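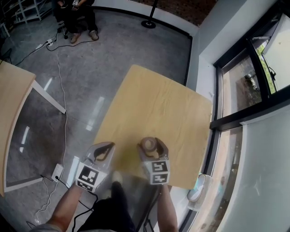
Two hand-held grippers over the table, fiducial markers below the jaws.

Your Policy Is Fine. Look at Your Timestamps.
By Ye-seo Ban
December 4, 2022

Every few months a team shows me a robot that reaches for an object, closes its fingers in the air next to it, and lifts nothing with great confidence. Then they ask which network they should switch to. I have stopped answering that question. I ask to see the timestamps, and the room gets quiet.

My opinion, which has made me unpopular at two companies so far, is that most of what we call learning problems are clerical problems. You collect demonstrations with hand-held grippers, you recover the pose of each gripper from the markers, and you line that up with the video. If the line-up is off by 30 milliseconds, you have built a very careful record of something that didn't happen. The model will learn it faithfully. Models are polite that way.

We had exactly this at Enska in September. Left hand perfect, right hand drunk. Jong-dae Cha spent nine days tuning the planner, and I helped, which I mention out of fairness. We changed the smoothing and the cost terms. We changed the planner itself, from our old one to Drelow, and got the same miss in the same direction, only now with nicer plots. The cause was a driver that stamped the right-hand stream on arrival and the left-hand stream on capture. The fix was five lines, two of them a comment apologizing to whoever came next.

A tool could have caught that in the first hour. Ours, a replay viewer called Naylor, could only play one stream at a time, so each hand looked great alone. It had been on the list to fix for as long as there had been a list. Viewers don't get papers written about them. No one has ever been invited to Plellcombe to give a keynote on a scrub bar.

I know the other side. With enough data, people say, the noise washes out. Noise does. A constant delay isn't noise, it's a habit, and more data just teaches it harder. Jong-dae still thinks a better planner would have absorbed some of the error, and he may be right. I would prefer not to own a planner that good at hiding things from me.

So hire the person who wants to write the viewer. Let them refuse to start training until both hands play back on one clock. They will be annoying about it, and you'll get a slower week. Ours starts this month, and she has already rejected my first recording.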